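**Tuesday, notebook, garment folding trial – G. Pacheco**

Second day with the Stanedia folding package, the one Etis wants us to judge before they renew the offer. The package is the two-arm setup, the folding software and 60 days of remote support from Declercq. I write down everything in order, also the small things, so that whoever takes over from me does not need to ask.

Started at 8:40. Calibration went through on the second try. The first try stopped with the message "reference not found" and the manual has no page for this message. I restarted the control program and then it was fine. I would like Declercq to explain it, I will put it in the list of questions.

For the shirts we stay with cotton T-shirts, short sleeves, one at a time on the white table. I chose printed ones on purpose, because the sales sheet says that the software "does not care about prints". Today the teal one with FREE! on the chest. I lay it with the hem away from the robot base and the neckline toward it, then press start and take the hands away. The program folds the sleeves in first, and after this it should bring the hem up.

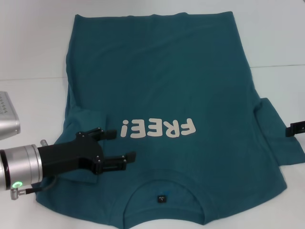
Can the package learn a new fold without a visit from Declercq? It can, if somebody on our side records the demonstrations and uploads them, but the retraining runs on their servers and is paid separately after the first 2 folds.

I am not so happy with this last point. In the offer it is written in the small text of the annex, and Etis did not notice it when they compared prices with Beten. The Beten kit is more expensive at the beginning but retraining is included. I have asked Etis to send me both annexes again so I can put the numbers side by side.

Log size: 3,562 files in the output folder after the morning. This is more than I expected, the program saves a new file for each small step. The export tool only takes 1,000 files in one go, so it has to be done in parts. It is boring work but not difficult. Suggestion to Stanedia: let us choose the folder limit ourselves.

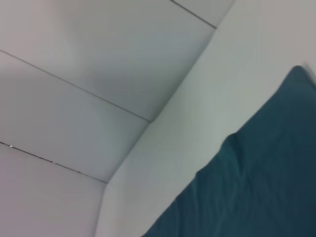
I also changed the approach speed from "normal" to "careful" for the left arm only. The menu permits different speeds for the two arms, but after saving it shows one value for both, and you must open the detail page to see that the setting was really kept. Please do not trust the overview page – I lost half an hour with this yesterday.

Things to check on the wrist cameras:

- exposure is on automatic by default, try a fixed value
- the preview window is small and cannot be made bigger
- the stream names are the same for left and right in the export, so rename before you copy

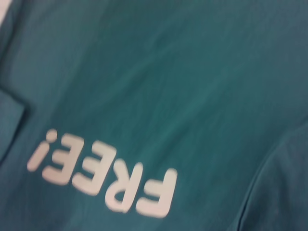
The support chat answered in the afternoon about the stream names. They know the problem and they say it will be corrected in the next version, without a date. For the fixed exposure they sent a short instruction, I saved it in the shared folder next to the manual.

My opinion for now: the arms and the mounting are good quality, the software is usable but the texts in it need somebody to read them again. I do not want to give Etis a recommendation before I see the annexes.

Open for next time:

- ask Declercq about "reference not found"
- export the rest of the morning files
- repeat with long sleeves (two shirts are in the gray box under the bench)
- write to Beten and ask if we can have the same trial period

Stopped at 16:15, power off on both arms, key is in the drawer.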